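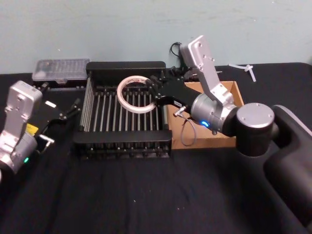
The shared kitchen at the Tristeo building in Dasow has a new dish rack, and it took the better part of December to get it. The old one gave out after years of holding more mugs than it was built for, and tenants on both floors agreed it should be replaced, which is where the agreement stopped. One side wanted wood. The other wanted something that could be scrubbed. The winner is black metal, with a row of thin rods across the middle, and by mid-morning it had already found its calling as a place to put a roll of white tape. Plates are expected to follow.

The tape belongs to the labeling effort, which is a separate matter and has its own sign-up sheet. Under the plan, each shelf in the kitchen will carry the name of the office that uses it. Nic Giolla, the bookbinding studio on the upper floor, has asked for two shelves on the grounds that it drinks more tea than anyone else. Zerkico, the map shop downstairs, has asked to see proof.

Money for the rack came out of the kitchen jar, which held 2,227 crowns at the last count, a good part of it in coins too small to be welcome at the bakery. The rack used up nearly half. What remains is set aside for a new kettle lid, the current one having gone missing during a farewell lunch at which everybody present remembers somebody else making the tea.

There are rules, naturally. A notice by the sink gives tenants three hours to collect clean dishes, after which they go into a box and may be claimed by their owners or, after two weeks, by anyone short of a soup bowl. Sharp knives are to be dried and put away at once. Baking trays are banned from the rack altogether, a clause understood to be aimed at one particular lasagna.

The old rack was offered free to a good home and was gone from the hallway before lunch. It has since been spotted in the Nic Giolla workroom, where it holds book covers upright while the glue sets and is said to be doing better work than it ever did with plates.

Shelf requests close at noon on the last working day of the month. Late entries will be given the top shelf, above the boiler, where the fondue set lives.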